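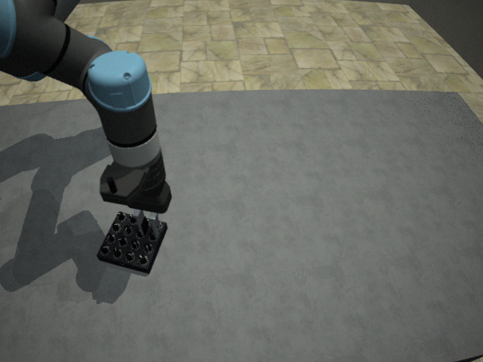
4.3 Teaching the tray position

The cell has to be told where its tray is, and it will believe whatever you tell it. Give it a bad corner and it will go to that bad corner 3,000 times without a murmur. Do the teaching in the Rallura simulator first, where a collision costs you a red line in the log, and repeat it on the real arm when the numbers look sane. The simulated tray sits slightly turned on the table, and you should leave it that way. A tray squared up to the table lets a wrong rotation value pass unnoticed, and then you meet the wrong rotation value on the shop floor.

Before you start, you need sections 4.1 (arm homed) and 4.2 (tool length entered) behind you. If you skipped 4.2, go back. The arm thinks its fingers end somewhere they don't, and everything below will be off by the same cheerful amount.

1. Load the cell file and wait for the status line to read READY. READY? with a question mark is a different state. See 9.1.

2. Set jog speed to 5 percent. The default was chosen by someone in a hurry.

3. Jog the gripper until it hangs directly over the tray, fingers pointing straight down. Look at it from the front view and again from the side view. Everybody's gripper is perfectly centered from one direction.

4. Open the fingers and lower the arm until the tips are just clear of the top of the tray. Switch to FINE for the last stretch.

5. Center the fingers over the opening at the front left corner. Press TEACH, then P1.

6. Raise the arm to the safe height. Do not slide across at working height to save four seconds.

7. Repeat for the front right corner (P2) and the back left corner (P3). The software works out the rest of the grid. It does not ask for a fourth corner and gets confused if you offer one.

8. Enter the row and column counts for your tray on the GRID page. Check that they are the counts for the tray you have loaded, and not for the one the last person used.

9. Press VERIFY. The arm visits every position at safe height and stops over each. Watch the whole thing.

NOTE: The shadow of the arm on the table is a drawing aid and nothing more. Several people have tried to judge finger height by it. Use the Z readout.

NOTE: If P3 is rejected with "points not square," the usual cause is P1 and P2 taught in the wrong order. The second most usual cause is P1 taught twice.

CAUTION: On the real arm, keep a hand on the enabling switch for the full VERIFY pass and keep the other hand out of the cell. Stop at once if a finger touches the tray. Do not push the tray over to meet the finger. It will look fine and it will be wrong.

Saving and rechecking

Save the frame under a name containing the cell and the tray type. We currently have eleven files called "tray_new," and Shabani Koech would like to know whose they are.

Recheck P1 every 1,000 cycles, and after any change of fingers. If it has drifted, reteach all three points. Correcting just one twists the grid, and the far row pays for it.

Last revised 2024-03-22, K. Wanyama. Step 6 reworded after the Wilten cell.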